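From: Phyllis Sowerby
Date: 20 June 2018
To: jindon-menders
Subject: Re: Sorting small parts without going mad

Branislav Murín wrote:

> Hi all,
>
> I've inherited my uncle's electronics stuff and it's come to me in
> biscuit tins and one very large ice cream tub. Everything is in with
> everything else: leads, connectors, little boards, bits I can't name.
> I tried tipping the lot on to the kitchen table and gave up after
> one evening. Half of it rolled under the fridge.
>
> My questions are:
>
> - how do you divide it up to begin with? By what it is, or what it
> came off?
> - what do you put it in? I looked at those cabinets with all the
> tiny drawers and they cost a fortune.
> - what do you work on so you can see what you're doing?
> - and what do I do with cables?
>
> Any advice welcome, including "throw it all out", which is my
> wife's vote.
>
> Branislav

G'day Branislav,

Please don't throw it all out! At least not before I've had a look in the ice cream tub. My late brother-in-law kept his in a bread bin and there was a perfectly good meter at the bottom of it, under what I'd call 5 kilos of rubbish.

I'll go through your questions in whatever order I get to them, as I'm typing this with a cat on one arm.

> what do you put it in?

Not the tiny drawers, not yet anyway. I bought one of those cabinets years ago and all it did was make me decide too early. You pick up a bit of something, you've got sixty drawers staring at you, and you stand there like a stunned mullet trying to work out if it deserves its own. Then you put it in the drawer marked MISC and before you know it MISC is three drawers and you're back to the biscuit tin, only now it's got handles.

What I do these days is sort in two goes. The first go is rough, into big open tubs, the brighter the better. Mine are yellow. I came to yellow by accident, they were the ones on special at Tramanetti's when they were clearing out the back of the shop, but I'd choose it now. Dark parts stand out a mile on it, silver ones do pretty well too, and you can find the tub from the other side of the room when you've put it down somewhere silly. The one thing they're no good for is anything yellow, and Dulce Rosales pointed out to me that brass is a bit borderline, fair enough.

Shallow is better than deep. You want to be able to see the floor of the thing. Once the parts are on top of each other you've stopped sorting and started storing.

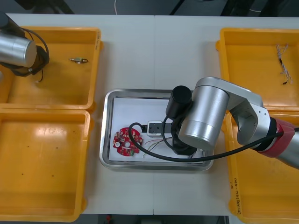

I set mine out with a pair down each side and keep the middle clear for the tray, because then I'm never reaching over one tub to get at another (long sleeves are the enemy here, ask me about the cardigan). The other thing I'd say is be stingy about what shares a tub. That wiring harness, the white wires twisted up with the black, has the top right one to itself, and the little brass and silver fellow with the short leads has the top left, and yes, it looks like a ridiculous amount of room for one small part. It's how I like it. A harness has those small connectors on the ends and they will hook on to anything loose and carry it off. You pick up the wires to put them away and a week later you find your missing part in the cable box, still hanging on.

Label the tubs if you like but write on them in something you can get off. I used a permanent marker the first time round, very pleased with myself, and then of course changed my mind about what went where. Metho shifts most of it. Lærke Ketilsson uses masking tape and writes on that, and hers always look much nicer than mine.

> how do you divide it up to begin with? By what it is, or what it
> came off?

Ah, well. You'll get a different answer from everyone on this list and a long one from Eugeniusz. My rule is that if two things came out of the same box and you know it, they stay together, even if one's a board and the other's a lead. Your uncle may have kept the pieces of some half-finished job in the one tin, and once you've split them up you'll never know they were a set. So do one tin at a time. Look in it first, before you tip. Is there a bag inside, a rubber band, a bit of paper with his writing on it? Keep the paper!! I found a list in the lid of an old tobacco tin that explained every part in it, and I'd very nearly lit the stove with it.

After that, if there's no sign that anything belongs with anything, go by what it is. Don't get clever. Things with wires attached, things without, boards, screws and hardware, and a tub for no idea. You can be clever in the second go, when there's less of it.

And do let yourself have the no idea tub. Bring it along to the hall in Jindon and put it on the end of the trestle, people love it. Eugeniusz Nowakowski went through mine last winter and named nearly the lot without sitting down.

> what do you work on so you can see what you're doing?

A white table, or something white over the top of whatever you've got. An old roller blind is good, or the back of some lino. If there's a join down the middle, watch it. Mine is where every small washer in the house goes to live, and I run the corner of an old library card along it at the end of the night.

In the middle I have a stainless steel tray with a raised rim, and a sheet of plain white paper laid flat in the bottom. This is the bit people laugh at and then go home and copy. Tlapale, the homewares place next to the chemist, had them for $2 each in a basket by the door, though that was a while back and I wouldn't hold them to it. Any shallow tray with a lip will do. The rim stops the rollers and the paper stops the glare, as bare steel under a ceiling light is murder on my eyes. You also get a surface you can write on, so if you have to leave things halfway you can draw a ring round a part and put "check this" beside it. When you're done, lift the paper out, fold it a bit and pour whatever's left into a jar. 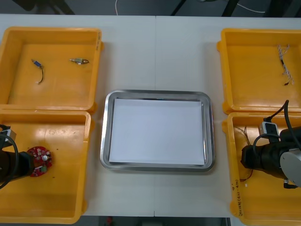
Boards are worth treating a bit differently from the rest, especially if you don't know what they came from. I don't stack them and I don't let them ride about under heavier bits, and I try to give each one a clear patch to lie on. The round red one in the bottom left tub is a good case: it's got small parts mounted all over it, and a little white piece standing up near one side that I would hate to lean anything on. You can see there are a few dark specks and scuffs on the floor of that tub too. Wipe yours out more often than I do. Grit and metal crumbs get into everything, and a soft paintbrush is all you need. Up above it the small blue connector with the short black wire is lying beside a little metal part with leads of its own, and I'm happy enough for two things like that to share so long as there's a decent gap between them. Leave the bottom half of the tub bare and you've got somewhere to push things while you're having a think.

I should add a word on static, before somebody else does it in capitals. I touch something earthed before I pick up a board and I don't wear my fleecy jumper. Plastic tubs are fine for sorting odds and ends but if you turn up something you know is good, or valuable, get it into a proper antistatic bag and don't leave it sitting in the tub for a month. Lærke has a stack of bags she'll give you for the asking.

> and what do I do with cables?

Sort them last. They're bulky and they make you feel you've done a lot, which is a trap, and you won't know which ones you need till you've seen what you've got to plug them into. Wind them loosely, no tight little bundles, and put a twist of garden tie round each. Bread tags are handy for writing on. If there's a lead with a connector you've never seen in your life, don't cut it off, put it with the no ideas.

How long will it take? I did the whole of my sister's shed over June and a bit after, mostly in the evenings with the radio going. One tin a night is plenty. I kept a tally of the screws that year, for a bet, and stopped when I got to 1,000 with a whole jar still to go, so do leave the screws alone if you value your marriage.

One last thing and then I'll let the cat have her way. If you come across anything marked Grisine, hang on to it for me, would you? I'm still after the front plate for a 152 and I'd swap you a set of yellow tubs for it, lids and all. Doesn't matter if it's scratched.

Are you coming to the next hall night? I can bring the spare tray and a couple of the tubs for you to borrow till you've found your own. And bring the fridge torch.

Cheers,
Phyllis

PS. Dulce, I've still got your small tweezers, they were in the cardigan.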